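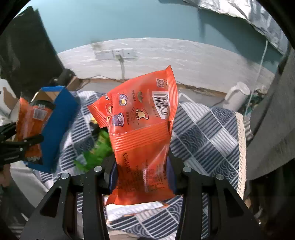 Silldale away, and a point I'd have taken at kick-off

I got back from Silldale a bit after eleven last night, so this is shorter than usual. It finished one each. It was our third draw in a row and the best of them by some way.

The ground has changed since I last went. The old covered end has gone and there is a bank of open seating where it was, with the wind coming straight off the hill. The attendance was given as 655, and nearly half of those looked to be ours. Parking is still on the verge past the garden centre. Get there early if you go in the cup.

First half

We were poor for twenty minutes. Silldale pressed high and our two centre halves kept passing to each other until one of them had to kick it out. Their goal came from one of those throw-ins. It was taken long, flicked on at the near post and put in from a yard out. We've let in that same goal four times since August and I don't know what is being done about it in training.

After that we settled. The new lad on the right started to get at their full back and we had three corners in a row without getting a shot away. The equaliser came in the 43rd minute, a free kick that took a touch off the wall and went in low. From where I was it looked like it was going wide until the players ran off.

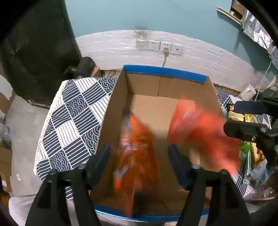

Second half

Less to report. Both sides got tired and the pitch cut up in front of the dugouts. Our keeper made one very good save with his feet. We should have had a penalty for the push on our substitute, and the linesman was right in line with it. Silldale hit the bar in stoppage time, so I suppose it evens out.

I thought the midfield three worked better than it did against Vikari. The captain sat deeper and the other two had room to go forward. I would keep it the same for the next one.

Where that leaves us

We stay sixth, 3 points behind Cruickshank Athletic with a game in hand. Brukitent are at home next and they have the best away record in the division, so I'm not expecting much. Kick-off has been moved to 5.30 pm. I'll be in the usual place by the tea hut.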